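Home | Posts | About

Can it do the washing-up yet?

Hauwa Uzor sent me a paper in February. A robot stacked crockery 610 times and managed up to 53 an hour, a pace my teenager would call showing off. It still can't cope with cutlery, or with me moving the table. Alper Dağdelen says give it five years. He said so five years ago too.

Meanwhile, the sort of job in question:

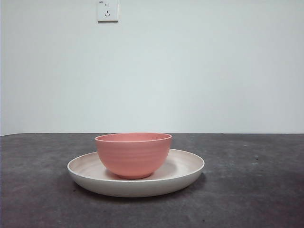 Pink bowl, cream plate. Harder than chess.

I'll keep my rubber gloves.

This site uses cookies. OK

Back to top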